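Grudik CL Cue Light System

Wired cue lights for small and mid-size theaters

The Grudik CL is a desk-mounted cue light controller with remote indicator stations for wings, fly floor, pit and booth. It replaces the earlier CM desk. Stations from the CM series can be used with the new desk after the connector is changed.

The desk has 11 channels. Each channel has a standby switch, a go switch and an acknowledge lamp. Channels can be assigned to either of two masters, so that a group of stations goes together on one switch. Assignments are held when power is removed.

Stations show red for standby and green for go. Red flashes until the operator presses the acknowledge button, then stays steady. Go remains lit until the desk switch is released. Station brightness is set with a recessed trimmer on the rear and can be lowered far enough for use beside an open set during a blackout.

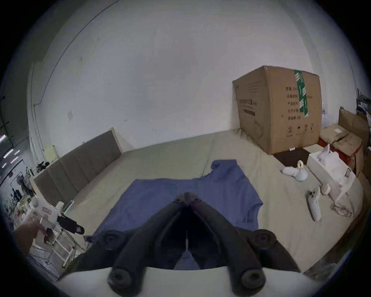 Blue T-shirt laid flat on a bed.

Cabling

Each station connects by a single three-conductor cable with locking connectors. Maximum run is 165 feet per channel. Longer runs require the line booster, sold separately. Do not run station cable in the same conduit as dimmer feeds. Stations on the same channel may be daisy-chained, up to three per channel, and the acknowledge lamp on the desk lights only when all of them have answered.

Power supply is 15 volts DC, external, with a retaining clip. A second supply can be connected to the backup inlet. Changeover is automatic and does not interrupt a cue in progress.
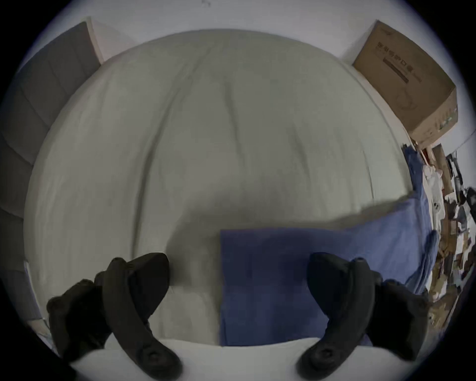 Telden reports that the acknowledge button is stiff when worn gloves are used on the fly floor, and asks whether a larger cap can be fitted. The large cap (part CL-80) fits all current stations and pushes on over the standard one. It does not fit CM stations.

In the box

Desk, power supply, two stations, two station cables, rack ears and printed channel strips. Additional stations are sold singly.

Ordering

The desk is built to order by Plarkum. Orders placed before the end of November have shipped. The next production run is December 2025. Rental units are available through Akolgo for single productions, with stations supplied by the pair. Repairs are handled by Plarkum only; remove all station cables before packing the desk.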